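Photo-sharing service Pirik confirms exposure of contact data through partner app

Pirik has confirmed that a third-party application connected to its photo-sharing service collected contact data from user accounts for 15 weeks after its access should have been withdrawn. The company disclosed the matter in a notice posted to its help pages in May and has started sending messages to the account holders affected.

The application, a calendar tool published by Onishi, had permission to read the address books of people who installed it. Pirik changed its developer terms last year and ended that permission for all outside apps. According to the notice, the change was applied to new access tokens but not to tokens issued earlier, and those continued to work until they expired or were revoked by hand.

Data returned to the app included names, email addresses, phone numbers where present, and the date each contact was added. Photos, passwords and payment details were not available through the same interface, Pirik said. The notice gives the number of affected accounts as 140 thousand, a figure that covers people who installed the app. It does not cover the people listed in their address books, many of whom may never have had a Pirik account.
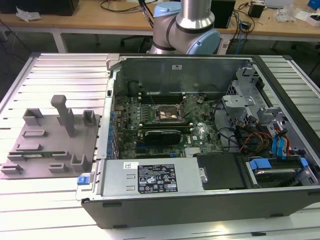 Flakeck wrote in the comments under the notice that the second group is the one that matters, as those people agreed to nothing and will not get a message. The comment asked whether Pirik intends to contact them, or whether the addresses will simply stay where they were copied. Pirik had not replied to it at the time of writing.

The fault was found during a routine review of interface logs. Requests to the contacts endpoint should have dropped to zero after the terms changed. They fell sharply but then leveled off, and the remaining traffic was traced to a pool of long-lived tokens. Pirik said 12 other apps held tokens of the same kind. Logs show that none of them called the endpoint during the period, although the logs for the first two weeks are incomplete.

Onishi said in a short statement that its software requested the contact field by default and that its developers had assumed the request was being refused. The app was written to ignore an empty response and to store a full one. The company said it has removed the field from its requests, deleted the stored records from its main database, and will clear its backups as they rotate out. It did not give a date for the last backup.

Storage for the calendar tool is handled by Enport, a hosting company. Enport said it had no access to the content of the records and had received a preservation request covering server logs. It declined to say who sent the request.

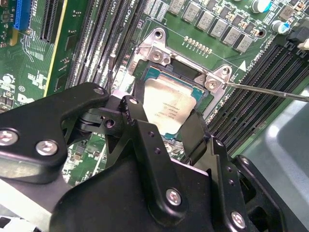 By the Web Services Desk
Filed 4:40 p.m. | Privacy, Social Networks

Pirik has since revoked every token issued before the change in terms. Developers have to ask users to sign in again, and several reported failed logins and empty calendars on the morning of the switch. An updated status entry lists the sign-in problem as resolved. Token lifetime has been cut to 12 hours for apps that read personal data, with a longer period still allowed for apps that only post images.

Users can see which apps are connected under Settings, then Privacy, then Connected Apps. The page now shows the date of the last request made by each app and the type of data returned. Removing an app ends its access at once but does not delete anything the app has already stored. A deletion request has to go to the app's publisher. Pirik has added a form that forwards such requests to Onishi, and it can be used without a Pirik account.

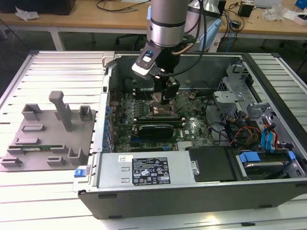
The form asks for an email address or phone number and returns a case number. Roughly 314 requests were submitted through it on the first day, according to a counter on the page that was later taken down. Onishi has said it will answer each one in writing but has not committed to a time limit.

Two questions remain open. The notice does not say whether the stored contacts were used for advertising or passed to any other firm, and Onishi's statement covers only its own main database. Pirik said it has asked for an export log and will update the notice when the log has been checked.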